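Stay > Guest Rooms > Questions

Rooms | Breakfast | Getting Here | Questions | Contact

Your Room at Birnau House: Questions We Hear Often

Are the beds made up before I arrive?

Oh yes, always. Every bed has its duvet and pillows on before you come up the stairs, so please leave your sheets at home (people do bring them, bless them, and then carry them all the way back to Wirkach). If you'd like a second duvet for a chilly December night, just call the desk at 161 and we'll bring one up.

Can I ask for a different pillow?

Of course you can! We know how personal pillows are. The big gray ones are lovely for sitting up with a book, and most guests move them to the chair at bedtime and sleep on the white ones. We also keep flatter, firmer pillows in the linen closet, and Pirjo Rissanen at the desk is very good at guessing which kind you'll like.

How often do you change the bedding?

For stays of up to seven nights we change everything once, halfway through, and longer stays get a change every fourth day. Would you like it sooner? Hang the green card on your door before 10 in the morning and we'll see to it while you're out.

Where do I put my things at night?

Each bed has a nightstand beside it, with room for your glasses, a glass of water and whatever you're reading. Please have a good look at it before you check out, lower shelf included, as we mail home an awful lot of paperbacks.
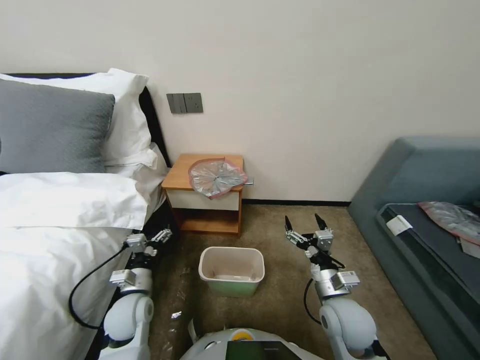 Bedside corner, with the nightstand and the wall switches.

Can I leave bags and wrappings in the room?

Anything in the wastebasket goes out with the trash each morning. Bags left on the nightstand or the bed we leave just where they are, even if they look empty, and we'll happily throw them away if you leave us a note.

Are there extra blankets?

There are two in every closet, on the top shelf, and they're yours to use for as long as you're with us.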